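Chapter 4
Scraps, Tubs and Bin Liners: Clearing a Table Properly

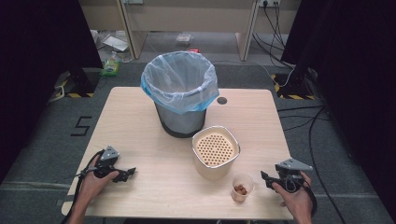
Figure 4.1 A lined bin, a strainer tub and a cup with a few bits left in the bottom.

I used to think clearing a table was the dull bit at the end of a meal. Then I spent a December running the snack tables at Kohlhase, with 40 people through at each break, and I got rather interested in it (my family would say far too interested!). Most of what went wrong came down to where we put the bin.

Look at Figure 4.1 again. The bin is up on the table, which my gran would have hated, but for small, dry scraps I'm all for it. You tip a cup and the crumbs have hardly any distance to fall. Notice the liner too, folded over the rim with the mouth wide open. A liner that's just been dropped in will slide down at the first handful, and then you're fishing about for the edge with sticky fingers.

The square tub has a strainer insert full of round holes. I love these. At home I use mine for tea leaves and the last spoonful of soup, so the liquid drains away and only the solids go in the bag. Dry bits like nuts or cereal can skip it and go straight in the bin.

In this chapter we'll start with liners and how to fit them, then move on to strainers, and finish with the Jetmont canteen, where 23 tables had to be cleared between sittings. Before you read on, have a go at Activity 4A on page 50. You'll need a cup, a bin and a handful of dry cereal.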